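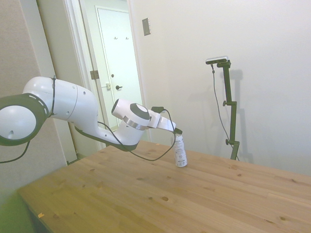
Photograph: Kurosum

I spent a day last month teaching a robot to pick up a bottle, and I was much worse at it than I'd expected.

I should say that I'm quite good at picking up bottles. I've been doing it for years. But put a pair of handles in my hands and ask me to do it through a long white arm standing on the other side of a pine table, and suddenly I'm a toddler in oven gloves. My first go missed. My second knocked the thing over. On my third I got hold of it, lifted it, felt terribly pleased with myself and then dropped it from a height.

"Keep that one," said Zihan Ren, without looking up from the screen. "But mark it as a fail."

Ren runs collection at Kurosum, a small firm with a couple of rooms above a carpet warehouse, and what they collect is examples. Somebody steers the arm through a job, the computer records every joint and every camera picture along the way, and at the end you have one example. Then you do it again. When I visited in February they had 3,118 of them for the bottle job alone, and Ren thought they were getting somewhere.

The idea is simple enough to explain in a pub. You don't write the robot a set of rules for bottles. You show it lots of people moving bottles, and a learning program (theirs is called Moria, after an argument I wasn't allowed to hear the end of) works out what to do when it sees something similar. The trouble sits in that word similar. Of the first batch they ever recorded, 1,478 were done by the same person, at the same time of day, with the bottle more or less on the same knot in the wood. Moria got very good at that knot. Move the bottle a hand's width to the right and the arm would come down, with great confidence, on bare table.

So now there's a sheet. Every session starts with a fresh row of it: where the bottle goes, which way the label faces, blinds up or down, where the arm begins. It's dull to follow and I kept wanting to cheat, because after an hour you find a spot you like and your hand just sort of puts the bottle back there. Ren has a name for this, which is "being a person".

A full shift is 40 examples before lunch and as many as you can bear after it. I managed 40 in total and had to lie down on the carpet samples (there are a lot of carpet samples). The regulars are far smoother. They come in slowly above the cap, stop for a breath, then close. That little stop matters, apparently, though it took the team ages to notice that half their people did it and half didn't, and Moria had been trying to learn both at once – hovering, dithering, closing on nothing.

I asked whether the bad goes were any use. Some are. A fumble that you recover from is worth a great deal, Ren told me, as it shows the arm how to get out of trouble. A fumble where you swear and pull the plug gets thrown out. They've binned 700 so far, mostly for boring things like a camera that had been nudged on its stand between one recording and the next.

Late in the afternoon they let Moria have a turn by itself. I'd put the bottle down, and I'll admit I'd picked an awkward place. The arm swung over, came down a touch to the left, paused and had another think. Then it took hold and lifted. I actually clapped! Ren wrote something on the sheet and asked me to put it back and turn the label round.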